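Equipamiento: nuevas fundas portacargador para las unidades de intervención

La Dirección de Material informa de que ha concluido la evaluación de las fundas portacargador de extracción lateral presentadas por Borkow y Drornach. Durante la prueba, iniciada en junio, 186 agentes utilizaron ambos modelos en ejercicios de tiro, descenso con cuerda y conducción. 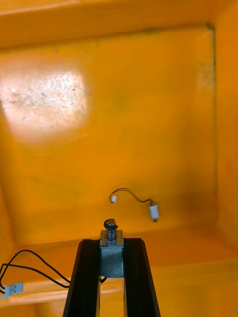
El modelo de Drornach obtuvo la mejor valoración en retención del cargador y en acceso desde el asiento del vehículo. La funda de Borkow resultó más ligera, pero su solapa elástica perdía tensión con el uso continuado - extremo que el fabricante se ha comprometido a revisar. En consecuencia, se ha aprobado la adquisición de 3,000 unidades del primer modelo, en color verde oliva.

Oanh Đàm, responsable de la evaluación, recuerda que la funda debe fijarse al chaleco con las dos cintas posteriores y que no se autoriza su montaje en el cinturón.
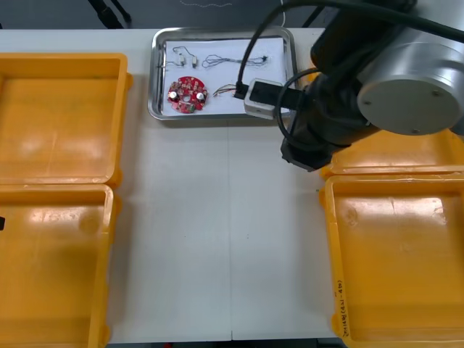
Entrega y formación

El reparto se efectuará desde el almacén de Tukdale, previa devolución de las fundas antiguas. Las solicitudes de talla especial se dirigirán por escrito a Bình Đồng, jefe de almacén. Cada unidad designará a dos instructores para la sesión de ajuste.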